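Every few months somebody hands me a draft of good practice for household robots and asks what I think. The latest runs to 25 pages and has a cover sheet from Stalen, a consultancy that writes this sort of thing for a living. I read it twice. The word "kitchen" appears in it a lot. The word "sink" does not appear at all.

A kitchen has a sink in it, with somebody's dishes near it and a stool parked on the floor.
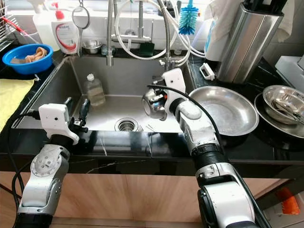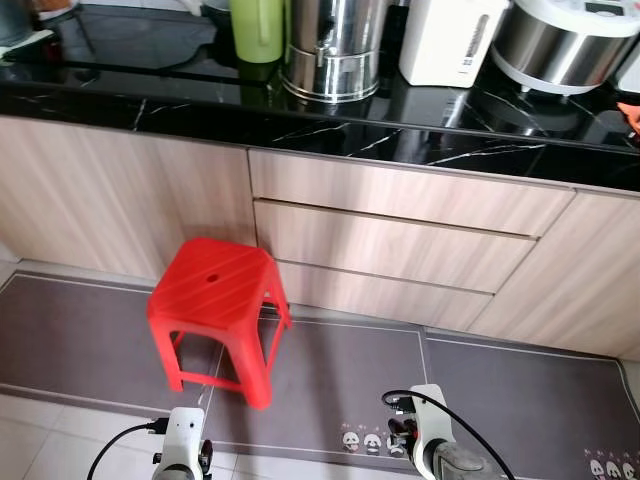
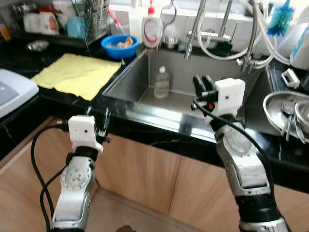

The draft wants a "defined work area, free of items not required for the task." Fine for a welding cell. I have never met a family that could say which items on its counter were not required. Is the dish soap required? The cloth? If the rule means the house has to be stripped before the machine starts, then the rule is asking a person to do the chore so that the robot can do the chore.

Then there is the force limit. Memard and Trarell both announced in June that they would follow it, which cost them very little, given that the draft lets each maker choose its own test object. A maker that picks a rubber block will pass. I would like to see the same test run with a wet steel bowl and a bottle with something still in it, picked by a person who doesn't work there.

Anoma Seneviratne, who spent years inspecting restaurant kitchens before she started reviewing safety documents, sent in 10 comments on the draft. I have seen them, and 9 came back marked "noted." Her best one was about cables. She asked what happens when a cable on the outside of an arm touches dishwater and then touches a clean plate. Restaurants have rules for sleeves. The draft has a paragraph on electrical safety and nothing on washing.

The defenders say it's early and a loose standard is better than none. I used to agree. What I see now is that the loose standard becomes the sales pitch. Ung already prints "good practice compliant" on its brochure, for a document that isn't finished, and the buyer has no way to know that compliance means a form was filled in by the company selling the thing.

The same goes for the 500 hours of supervised running the draft calls for. Supervised by whom, and from where? A person standing at the counter and a person watching a screen two time zones away are both "supervising" under the current wording. Only one of them can grab a glass.

I'm not against rules. I want shorter ones that name things: water, glass, knives, food, a child who walks in on a Monday morning wanting cereal. Comments are open until the end of the month, and I've sent mine. I expect they will be noted.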